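Leaving a rented office: speaker notes
Shota Ogura, Flumell small business evening, November 2019

Slide 1. Title
Say hello, mention that the handout is by the door. Handout has the checklist, so people don't need to copy the slides.
I run a small bookkeeping office. We have moved out of two rented places. The first time went badly and the second time went fine. Most of tonight comes from the first time.

Slide 2. The lease comes first
Ask for hands: who has read their lease since signing it? Wait a bit.
Find three parts. The surrender clause, the notice clause, and anything attached at the back. The attachments are where our trouble was. Our landlord at Vilent had an exhibit on paint colors that I had never opened.
Surrender clause usually says "good condition, ordinary wear and tear excepted." Sometimes it says "original condition." Those mean different things and the second one can cost a lot more. If yours says original condition, talk to a lawyer before you sign a renewal. You have more room to ask for changes then than at the end.

Slide 3. Wear or damage
Wear: carpet flattened in the walkways, faded paint, light scuffs.
Damage: holes, burns, big stains, broken blinds.
A lot sits in between. Chair marks on a wall are the usual argument. So is anything stuck up with adhesive, when the paint comes away with it. Pull the strip slowly, straight down, close to the wall. If there is no pull tab, warm it with a hair dryer first and go slow anyway.
Walk every wall with the lights on and with the lights off and a flashlight held sideways. Marks look very different.

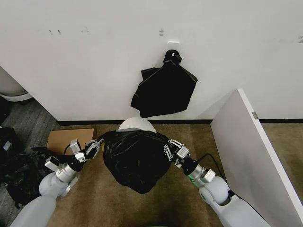
Trash bag on an adhesive hook, with scuffs on the wall around it.

Slide 4. Notice
Our lease wanted 95 days in writing. I had it in my head as three months. We were late by less than a week and it rolled us over for another month of rent.
Put the notice date in the calendar the day you sign. Put it in someone else's calendar too.
Email may not count. Check the notice address. Ours was a management company that had changed its name since the lease was signed, so we sent it to the old address and the new one.

Slide 5. Records
Move-in condition report. If you never did one, do one now and date it. It's weaker than one from the first week but still worth having.
Pictures: one from each corner of each room, then closer ones of anything marked. Keep the originals. Don't paste them into a document and delete the files, which is what we did.
Receipts for carpet cleaning, painting, any lock change.

Slide 6. The walk-through
Ask for one before you hand back the keys, while there is still time to fix things. We asked for it 9 days before the end. That was enough for patching and a cleaning visit, tight for painting.
Bring the lease and the move-in report. Write down what is said and email it to them the same evening.
(Skip the Illine story if running over. If there's time: Illine, the print shop next door to us, patched their own walls with the wrong white and had to pay for the whole wall. Ask for the paint code.)

Slide 7. Things people forget
Signs on the outside door and in the lobby directory.
Phone and data cabling. Some leases make you pull it out.
Keys, fobs, mailbox keys. Count them at the start and again at the end.
Utilities in your own name. Ours ran until January.
Insurance. Keep it going until the keys are back, even if you're already in the new place.

Slide 8. Getting the deposit back
Give a forwarding address in writing. Ask for an itemized list of any deductions. Commercial deposits often don't get the protections that home rentals do, so the lease controls most of this.
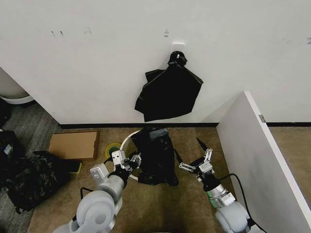

Can I use the deposit as my last month's rent?
Only if the lease or the landlord says so in writing. Otherwise you are simply behind on rent, and late fees can apply.

Slide 9. Questions
Repeat each question so the back row hears it. Nothing on specific disputes, take those afterward.
Thank Flumell for the room. Collect the clicker.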